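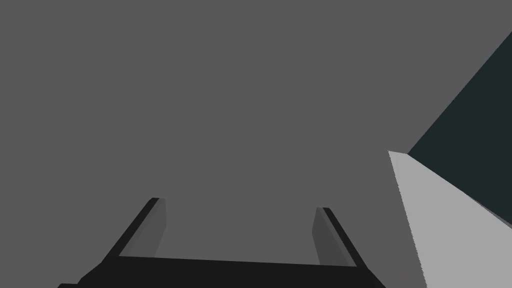

**MOSTBERG, July** – The robotics workshop at Mostberg has finished the first part of its gripper comparison, and the result is closer than many people in the building expected. Two parallel-jaw grippers, one from Fudgate and one from Flidon, were tested in simulation with the same arm model, the same controller and the same list of tasks. The Fudgate gripper completed 171 of 237 trials. The Flidon gripper completed 154 of the same 237.

The workshop started the comparison in spring, when its old gripper began to lose force and a replacement had to be chosen. Buying both models for a trial was too expensive. The team decided to build them in the simulator first and to bring only the better one to the real arm, a Nakajima six-joint model that has been in the hall for four years.

All trials used a camera fixed at the wrist, looking forward past the fingers. This is also how the real arm will be equipped. The simulator was set to its plainest drawing mode, with flat colors and almost no light effects. The workshop says this mode runs much faster on its computers, and it wanted to finish every trial within one night. The price is that a controller which depends on camera pictures has less to work with. A plain gray surface gives it no texture to follow, and distance is harder to judge when something comes near to the lens.

This last point became the most discussed part of the report. In many of the failed trials the fingers were in good condition to grasp, with the jaws fully open, but the arm had stopped in the wrong place. The controller had taken a large block close to the camera for a smaller one farther away. It then moved to the side and closed on nothing. Both grippers suffered from this, and the workshop now counts these cases separately from true grasp failures.

When they are removed, the difference between the two products becomes clearer. The Fudgate fingers are a little shorter and have a longer pad along the inner side. They held flat-sided blocks well, also when the wrist was slightly tilted. The Flidon fingers open wider, and this helped with the largest blocks in the set, but thin parts turned between the pads during lifting. On thin parts alone, Flidon lost 20 trials that Fudgate completed.

Speed was measured too. Flidon closes faster, and over a full night of work it saved several minutes. The report says this did not change the recommendation, as the arm itself is the slow part of the cell and the gripper often waits for it.

The workshop also tried two controllers during the same weeks. The older one plans the whole path before the arm moves and does not correct it on the way. The newer one looks at the wrist picture again every few moments and makes small changes. It was expected to win easily. With rounded parts it did, but near large blocks with sharp corners it was sometimes worse than the old one, because each new picture gave it a different idea of where the block was. In a few trials the arm moved left and right several times until the time limit ended the attempt.

For the main comparison the workshop kept the newer controller, with one change. It now must stay with its first distance estimate unless three pictures in a row disagree with it. The change took one afternoon to write and removed most of the hesitation. All numbers in this report were made after the change, with both grippers. Earlier runs were thrown away.

Some questions stay open. The simulator treats all finger pads as equally soft, and this is surely wrong. Fudgate delivers its gripper with rubber pads, while Flidon offers a choice of two materials at the time of order. Friction was set to one middle value for everything. Staff who work with the real arm have warned that dust from the cutting machines in the same hall will make any pad more slippery after a week, and the simulation has no dust.

The cable is another point. On the screen a gripper has no cable, but on the Nakajima arm it must pass over the wrist joint and can limit how far the last joint turns. The old gripper broke two cables in this way. Fudgate places its connector at the back of the palm and Flidon at the side. The workshop has not decided which is better, and it will ask both firms for a drawing with exact measures.

The next part begins after the summer break. One Fudgate gripper has been ordered and will be mounted on the real arm together with the wrist camera. The same tasks will be repeated with wooden and plastic blocks, at first only with the controller that gave the best results on the screen. If the real numbers are far below the simulated ones, the workshop will borrow a Flidon gripper for 2 weeks and repeat the thin-part trials with it.

The simulator will stay in use at the same time. The team wants to run the failed trials again in the slower drawing mode, with shadows and surface texture, to see how many of them come from the plain pictures and how many from the controller. It also plans to add a second camera above the table. A second view costs computing time, but it should show at once whether a block is near the wrist or far from it.

The full report, with the table of all 237 trials and the settings of both controllers, can be read in the workshop office from 9 in the morning. A shorter version will be sent to the partner schools before the break. People who want to propose other parts for the test set can leave them at the office with a note about weight and material. Parts longer than the open jaws are welcome too, if they have at least one side that can be gripped.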